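Come Fold a Towel With Us: Collarlow Opens Its Doors
21 July 2021
By Beca Gwilliam

I've been trying to get people through our front door since May, so I'm thrilled to say it's finally happening! Collarlow is holding its first open day, and you (yes, you, and your kids, and your skeptical uncle) are invited to see how we teach robots to handle cloth.

Cloth is a pain for a machine. It sags, it wrinkles, and it never lands the same way twice. Our answer is to have people do the job first, wearing a gripper on each hand, so the robot side of the house has good handling to learn from. 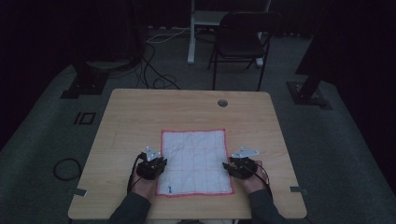 I had a go myself during the rehearsal and I was terrible at it. My fingers know how to fold a towel, but with the grippers on I had to slow way down and think about every pinch. The Drakitz team, our partners on the hardware, laughed at me for a good while and then gave me some very patient coaching.

We'll have 2 demonstrations, one at 3 and one at 5, and the talking will be kept short. After each one you can ask the crew anything you like. Our friends from Lloyd and Iritz are coming along too, and they love a hard question.

A grid-printed cloth makes a nice starter, by the way. The lines make it easier to follow where a corner is going once somebody gets hold of it.
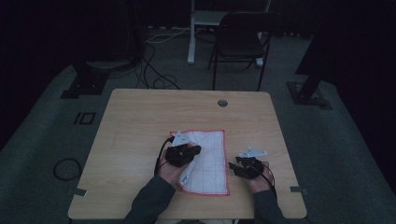
Before you come

Entry is free, but please email the front desk to save a spot, as the demo room is small. The lights in there are kept low, so give your eyes a minute and watch your step around the cables. Questions from the press can come straight to me, and I'm always happy to chat!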